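Endwood Robotics Club: teammates wanted for the April kitchen challenge
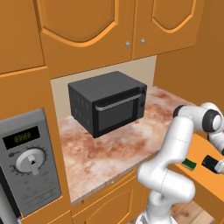
Do I need to know how to code?
A little Python helps. If you've never touched it, Obaidul Sikder runs a beginner hour before every meeting and you'll pick it up.

We work in simulation, arm and kitchen both, so no hardware to buy and nothing to break. Tasks are small household stuff. Pick up a sponge, put it down where its supposed to go. Harder than it sounds!

Looking for:
- 2 people for arm control
- 3 people for scene building and testing (patient ones pls)
- someone who can write, for the team report

Open to all students, any major, up to 30 in the club total. Meetings are evenings in the Cherkaoui Building, second floor lab. Laptops there if you dont have one. Expect a few hours a week, more in April.

Report limit is 3000 words, Hala Shehata has last year's if you want to see one.

To join: send your name, year and a line or two on what you want to work on to Hala or Emerson Bastos, or leave a note at the lab desk. No resume. Sign up by February 2, 2020.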